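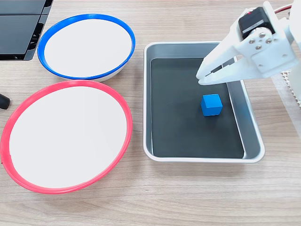
Home News Television Meetings Archive Contact

Search this site Enter keywords Go

Güneş entertainment desk
Minutes of the July planning meeting, Gorkside office

Present: Trudy Rakena (chair), Necati Baysal, Şengül Dağdelen, Oğuzhan Öztürkmen (minutes)
Apologies: Ataberk Aydoğan

1. Minutes of the last meeting
Agreed, with one change. Under item 4, "the Brenard cast party" should read "the Brenard press evening". The party was a separate event and we were not invited to it.

2. The Brenard wedding story
Necati has heard from one person on the production that the two leads are engaged. Their agent, Prornelari, has neither confirmed nor denied it. Trudy said one source was not enough and the story would be held until there was a second who did not get it from the first. Şengül pointed out that another site had already run it with a question mark in the headline. Trudy said we would not be doing that.
Necati to ring Prornelari again before Sunday.

3. Complaint about the airport piece
A letter has come in from a man who was in the background of our airport photographs and was described as a bodyguard. He is a cousin of the singer. The caption has been changed online. It was agreed to print a correction in the next newsletter and to write back to him. Oğuzhan has drafted a reply, which Trudy asked him to make shorter.
Captions are to be read by a second person before they go up. This was agreed last year and has slipped.

4. Readers' poll
The poll for best couple on television closed with 121 votes. Şengül thought this was low compared with the spring poll, which was linked from the front page. Roughly 30 came in during the last hour and most of those were for the same pair. She does not think they are all from different people. Result to be published as it stands, with the number of votes shown.
Ataberk had asked by email whether the winners would be told. Şengül will write to both agents.

5. Unnamed sources
Trudy went over the wording again. "A friend" is to be used only for a friend. Somebody who was in the same restaurant is "another diner". Necati asked about people who work for the person in question and would be recognised. These are to be "someone who knows them", and Trudy must be given the name.

6. Gorkside film night
We have 2 press passes. Necati and Ataberk to go. No interviews have been promised on the carpet. Copy is wanted by 10 the next morning, pictures the same night if possible.

7. Any other business
The login for the picture library has changed. Ask Oğuzhan.
Şengül is away for the first week of next month and Ataberk will cover the television page.

The meeting closed at 3 pm.

We use cookies to remember your settings. Accept Manage choices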